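May, by the author of the Grandby flat diary

I wanted to write about curtains this month, but the floor became more important. When we moved into the apartment in Grandby, the floor of the small room was the thing I liked most. It is light gray and matte, very smooth, and in the evening it looks clean even when it is not. In the morning it is another story. At 7 the light comes from the side and I see each crumb.

My old system was to sweep everything once in a month, with all furniture pushed to the hall. It took me half a day and my back was not happy. So now I try something smaller. I set the kitchen timer for 20 minutes and I clean only one corner. When it rings I must stop, also if the corner is not finished. This rule is difficult for me, I like to finish.

The first corner was the one with the wooden stand. I had thought it was the cleanest place in the room, and I was wrong.
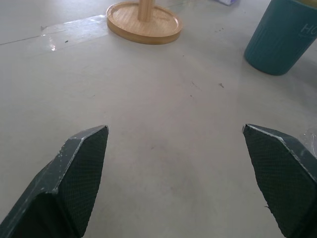

The stand corner, with small bits still on the floor.

The stand has a round base with a raised rim, like a shallow tray. I bought it at Plindilby two years ago and I am still content with it. The rim is practical for coins and keys, but it also collects dust on the inside, and a cloth does not go well into the angle. I use a dry paintbrush, the flat kind. First the brush, then the cloth, never the opposite, or you make a gray paste.

For the floor I prefer a soft broom to the vacuum cleaner. Our vacuum is an Ikonen, it is strong but the wheels leave marks. Little dark pieces like the ones near the stand come inside with the shoes, I believe, and the broom takes them easily. The smudges need warm water with a drop of dish soap and then a dry towel immediately. I tried also the Breltar floor spray, and I did not see any difference except the smell of lemon.

Next I will do the corner by the window, where the plants are. I have moved the big pot already and I don't want to speak about what I found under it. The curtains must wait until I have two free evenings.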